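Ticket 2096
Product: Tranent sofa, cream leather, adjustable headrests
Opened by: Hanan Obeidat
Category: Upholstery / surface and headrest adjustment
Status: Closed, with follow-up note
Date opened: 18 July 2024

Reported problem

1. Headrest nearest the right arm (facing the sofa) drops back by one notch under light pressure. The others hold.
2. Leather on the right half of the seat feels drier than the left. No cracking. Customer asks whether this is a finish defect.
3. Throw pillows slide forward off the backrest during the day.

Environment

Living room, sofa against the wall, direct sun on the right half from late morning. No blinds fitted. Sofa purchased through the Skodedthorpe store. Cleaned weekly with a dry cloth. Cakari leather balm used once, on the left half only.

Log

Entry 1, support
Asked customer to raise the headrest through its full travel until it releases, lower it flat, then raise it again one notch at a time. Asked for the number of clicks on each headrest.

Entry 2, customer
All four give the same number of clicks. The right one still drops at the second notch. Third and fourth notches hold.

Entry 3, support
Consistent with debris or a burr on the second tooth of the ratchet. Asked customer to unzip the rear cover of that headrest and check the hinge plate. No lubricant to be used before inspection.

Entry 4, customer
Found a folded care label caught between the plate and the tooth. Removed it with tweezers. Headrest now holds at every notch. Tested 21 times.

Entry 5, support
Item 1 resolved. Moving to item 2. Asked customer to wipe a hidden area under the right arm with a damp white cloth and report any color transfer.

Entry 6, customer
No transfer. The hidden area feels the same as the left half. Only the part that gets sun feels dry.

Entry 7, support
Not a finish defect. Advised one thin coat of the balm on the right half, worked along the channels, excess removed from the grooves with a soft brush. Leave overnight. Repeat in July of next year, or sooner if the dry feel returns. Recommended a blind or sheer curtain. Part 956 (Lý roller blind, 100 cm) is in the catalog, but any equivalent will do.

Entry 8, customer
Balm applied. Photo attached. Blind not ordered yet.
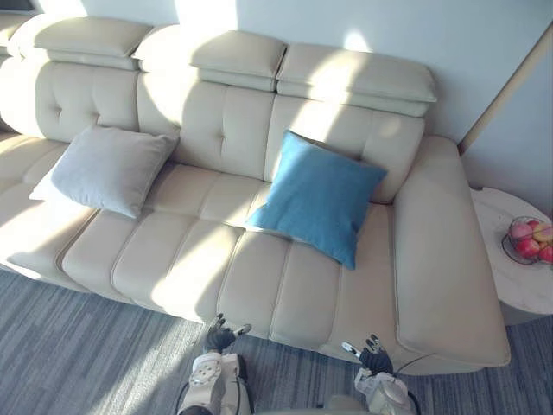 Attachment to entry 8: sun on the seat and backrest, gray pillow left, blue pillow right.

Entry 9, support
Photo received. Sunlight reaches the seat, the back cushions and the headrests, so the blind is still advised. Surface feel can't be judged from a photo; customer to report by touch.

For item 3, set the lower edge of each pillow well back on the seat and keep fresh balm off the backrest where the pillows lean. Keep the blue pillow out of direct sun when the room is not in use, as fabric covers can fade.

Entry 10, customer
Right half feels close to the left now. Pillows stayed up overnight. Agree to close.

Resolution

Item 1: obstruction removed, no parts used.
Item 2: care advice given, no warranty claim.
Item 3: pillow placement advice given.

Follow-up note: if the headrest drops again at the second notch, reopen under the same number and request a replacement hinge plate.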